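Speaker notes, Keltstead library evening talk, 2023-01-12
Topic: clothes that last, and how to look after them

**Before starting**

Check the microphone. Put the two sweaters and the wool brush on the front table. Handouts go by the door, not on the chairs, or people read through the first half. Ask for the back lights to stay on because some of the audience will want to take notes.

**Opening (keep it short)**

Good evening. My name is Tormod Lindqvist. I ran the alterations counter at Womness for a good part of my working life, and I now take in repairs at home in Stavwood. Most of what I'm going to say comes from seeing what people brought in and what was wrong with it.

I'm going to talk about washing first, then drying, then storage, then small repairs, and then a little about buying. Questions at the end, but stop me if I use a word you don't know.

**Washing**

The main thing that wears clothes out is washing them. Wearing does some of it, at the elbows and the seat and the inside of the thigh. The washer does the rest. Look in the dryer lint trap. All of that used to be part of your clothes.

So wash less often. A shirt worn next to the skin gets washed after a day. A wool sweater worn over that shirt can go weeks. Trousers can go several wears if you brush off the mud and hang them up overnight. Coats, once a season, and many of them don't need even that.

When you do wash:

- Cold or cool water for nearly everything. Hot for sheets, towels and anything used around sickness.
- Zip the zippers. An open zipper drags across everything else in the drum.
- Dark things inside out.
- Use less detergent than the cap says. If the towels are stiff, you are probably using too much.
- Skip fabric softener on towels and on anything made for sports. It leaves a coating.

(Hold up the gray sweater.) The gray one went through a warm cycle by mistake. It was a men's large. Pass it around. Let them feel how thick it is now.

(Hold up the green sweater.) Same yarn, same pattern, knitted by the same person the same winter. Washed by hand in a sink, rolled in a towel, dried flat.

**Drying**

Hang what you can. Shirts on hangers, with the top button done up so the collar keeps its shape. Sweaters flat, always, on a towel or a rack. Wet wool is heavy and will stretch if you hang it.

If you use the dryer, use low heat and take things out a little damp. Elastic suffers most from high heat. That goes for waistbands, fitted sheets, socks and bras.

Somebody will ask about drying indoors in winter. Open a window for a while or run a fan. In a closed room the clothes take too long and start to smell, and the walls get damp too.

**Storage**

Put things away clean. Moths go for sweat and food spots before they go for plain wool. Cedar smells nice and helps a little when it's fresh, but it won't save a dirty sweater. A sealed bag will do more.

Wide hangers for coats and jackets. Fold knits. Leave a bit of room on the rail. If you have to push to get a hanger in, the things on either side are getting creased.

Check the closet in June. That's when I used to see the first moth damage come over the counter, and by fall it was too late for some of it.

(Water. Slow down. I always rush this part.)

**Color and what it hides**

This part is for people who ask me what to buy for a child or for a job where they get dirty. Black shows lint, chalk and pet hair, and it fades at the seams first. White shows everything, but you can bleach white cotton. Mid-tones are the easiest to live with. Mustard, olive, brick and mid-gray all hide small marks, and they still look decent after they have faded.

Light gray trousers are the exception. Water spots show on them until they dry, so don't panic after washing your hands. Give it a few minutes before you decide you have a stain.

If you wear a dark coat over a strong color, try the coat inside out first and rub the lining with a damp white cloth. If the dye comes off on the cloth, it will come off on your shirt.

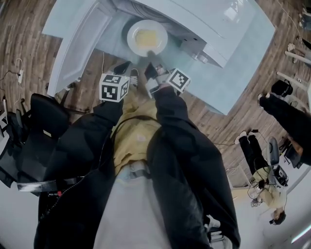
Dye that has moved onto another garment can sometimes be washed out if you catch it before it has been through the dryer. Soak it in cool water, change the water when it colors, and keep going until it runs clear. After the dryer the odds are poor.

**Small repairs**

Buttons. Use doubled thread and make a short shank by winding the thread under the button before you tie off. On a coat, put a small flat button on the inside to take the strain.

Hems. Pin it, try it on with the shoes you'll wear, then sew. I had a customer at Womness who brought the same trousers in twice because she had pinned them in slippers.

Holes in knits. Catch them small. A loose stitch held with a safety pin will wait a month. A loose stitch left alone will run.

Mention the Nic Aodha darning booklet. The drawings are clear, and it covers heels and elbows properly. There are 10 copies on the table and I'd like them back by the end of the evening.

**Buying**

Turn the garment inside out in the store. Look at the seams. Are the threads trimmed? Is there any extra fabric in the seam, enough to let out later? Pull gently across the seam. If you can see daylight between the stitches, put it back.

Price example for this part: a coat for 400 dollars worn 200 times costs you two dollars a wear. A cheap one that you stop wearing after the first winter can easily cost more than that. But only if you do wear the expensive one. I own a good coat that I have hardly had on, and it was a waste of money.

Secondhand: check armpits, cuffs, the crotch seam and the lining. Smell it. Mothball smell airs out slowly. Mildew mostly stays.

**Questions**

Likely ones: red wine, ink, pilling, leather. For leather, say I don't do it and they should ask a shoe repair shop. For pilling, show the comb.

Collect the sweaters and the booklets. Return the key to box 479 at the side entrance.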